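3.2 Acondicionamento em sacos de película fina

A segunda parte do levantamento incidiu sobre os sacos usados na separação doméstica de pequenos objetos e embalagens. Foram recolhidos 643 sacos em 36 habitações do bairro de Kernberg durante o mês de julho, todos fechados pelos próprios moradores e entregues sem triagem posterior. Seguiu-se o protocolo de Marty, com a alteração introduzida no projeto Trullum: o saco é observado primeiro fechado, depois pousado numa superfície plana e só então aberto.

A observação com o saco fechado interessa por uma razão prática. Nas habitações com mais de um morador, a decisão de juntar ou não um objeto a um saco já começado depende do que se consegue reconhecer através da película. Quando o conteúdo não é reconhecível, os moradores tendem a abrir um saco novo, o que aumenta o consumo de plástico e reduz o enchimento médio. Nas entrevistas, 30 participantes referiram ter aberto um saco novo por não saberem o que estava no anterior.

Os sacos foram classificados em 4 categorias segundo a cor e a transparência da película: incolor transparente, branco opaco, azul translúcido e preto. Os azuis translúcidos foram os mais difíceis de avaliar. A legibilidade do conteúdo varia muito dentro do mesmo saco, conforme a película esteja esticada ou amarrotada. Nas zonas franzidas a cor torna-se mais carregada e as dobras sobrepostas escondem o interior; nas zonas lisas, os objetos distinguem-se pela cor, mas raramente pelo contorno (Figura 3). Os reflexos nas rugas agravam o problema sob iluminação direta.
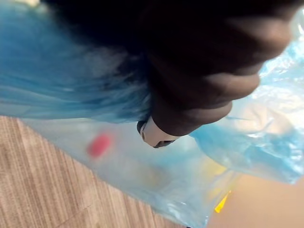
Figura 3. Saco de plástico azul translúcido. Através da película mais lisa distingue-se um pequeno objeto vermelho, de contorno difuso; à direita, reflexos na zona amarrotada.

Por este motivo, a legibilidade foi registada por zona e não por saco, ao contrário do que se fez no estudo de Jarby. Os registos foram revistos por Quentin Marty, e as discordâncias resolveram-se com nova observação do saco fechado, nas mesmas condições de luz. Os sacos rasgados durante o transporte foram excluídos desta análise, mas mantidos na contagem do consumo por habitação, apresentada na secção 3.3.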